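Workshop Tips: Plastic Baskets for Gripper Practice

Donilex robotics club, bench notes. Updated March 8, 2019.

These notes cover the pick-and-place exercise for new members. Most failed picks come from the basket and the floor around it, so check both before changing any code.

1. Choose a basket with a defined rim
A rounded rectangle with perforated walls works well. The rim gives the fingers an edge to close on. Avoid soft fabric bins, which fold under load.

2. Set the angle on purpose
Start with the long axis square to the arm. Once the pick repeats, turn the basket to a diagonal and run the same routine. Log both sets separately.

3. Work on bare concrete
Rugs and foam mats shift when the basket is dragged. Sweep first. Scuff marks are harmless, but glare from overhead lights can upset color thresholds, so test with the lights you will use at the competition. 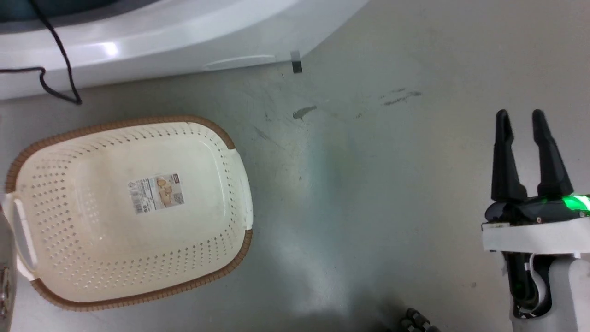 4. Remove the label
A barcode sticker on the basket floor can be picked up by the vision code as a separate object. Warm it with a hair dryer for 50 seconds, peel from one corner, and wipe off the residue with cooking oil, then dish soap.

5. Add weight in steps
Begin empty. Add 90 grams at a time and stop at 500. Use bags of dry rice, taped shut.

6. Clean the fingers
Wipe the contact faces after every eight runs. Dust lowers grip more than most members expect. Do not use furniture polish.

Store baskets nested, rims up, on the shelf marked Surent.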